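Review: Altudel privacy monitor, two months with the family plan

After the second letter in one year telling me that my data "may have been accessed by an unauthorized party", I decided to pay for one of those services that watch for your information and ask companies to delete it. I chose Altudel, mostly for the reason that it had a family plan and that the price was written on the first page. I pay for it myself and I have no arrangement with the company.

First, what it does. You give Altudel your name, your old addresses, your phone numbers and your e-mail addresses. It then searches the people-search sites and the data brokers, and it shows you a list of who has something on you. For each entry you can press a button and Altudel sends a removal request in your name. It also compares your e-mail addresses with known leaks and sends a warning when a new one appears.

I must say that it feels strange to give so much personal information to a company in order to have less of it in the hands of companies. I thought about this for a week before I signed up. Their privacy policy is readable, it fits on a few screens, and it says that data is kept for 42 days after you close the account. I would prefer a shorter time, but at least there is a number. Daneshvar, the service I looked at before this one, says only "as long as necessary", and I closed the page.

Setup

The setup took me one evening. My own profile was quick. The profiles of my wife and our older son were slower, as each adult has to confirm by e-mail and again by text message. The text message to my wife did not arrive until the next morning. I think this double check is correct, and I would not like a service where I could search for any person by typing a name. The delay was still annoying.

You can choose how much to enter. I advise to start with one e-mail address and your current home address, look at the results, and add the rest later. If you enter everything at once, the first report is so long that it is difficult to know where to begin. Mine had 397 entries. Many were the same record copied from one broker to another, and Altudel does not group them. You see the same wrong birth year again and again on different sites.

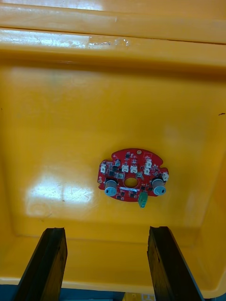
The removals themselves went better than I expected. In the first month around 300 of the entries changed from "found" to "removed". I checked a part of them by hand, searching in a private window, and most were really gone. A few came back after some weeks with a slightly different spelling of my last name. Altudel noticed some of these and missed others. There is a form to report a missed entry, and I received an answer each time, usually the next working day.

Some brokers ask for a copy of an identity card before they delete anything. Altudel leaves this decision to you and does not upload documents by itself. I refused in all cases. Those entries are still marked "waiting for you" in orange, and there is no way to hide them, so the report never looks finished. A button with "I do not want to do this" would be very welcome.

Leak warnings

This is the weaker part. I received two warnings. One was for a shopping account at Erkholm that I had closed long ago, and the warning explained clearly which kind of data was included: e-mail, phone number, delivery address. The other said only "credential exposure, source unknown", with advice to change my password. Which password? I use a different one for each site, so this advice did not help me. I wrote to support and they answered politely that they had no more details.

The warnings come by e-mail, and they look a little like the phishing messages they warn about. There is a big red button and a short deadline. My wife deleted her first one without reading it, and I cannot blame her. I now open the site from my own bookmark and never from the message, and I would suggest the same to others.

Price and cancelling

The family plan is paid yearly. You can cancel in the account settings without a phone call – I tested this with a single trial account before buying the full plan, and it needed three clicks. A friend of mine had Brasmont and had to speak with two people before they let him go. Note that the renewal is automatic and switched on from the start. I switched it off on the first day and put a reminder in my calendar for December, when I will compare the reports again.

The app for the phone shows the same list as the website, but it cannot export it. On the website you can download a simple table file, and I keep one from each month.

I would recommend Altudel to somebody who has moved often and whose old addresses are everywhere. For leak warnings alone I would not pay, as free services give nearly the same. Four stars for the removals, two for the warnings.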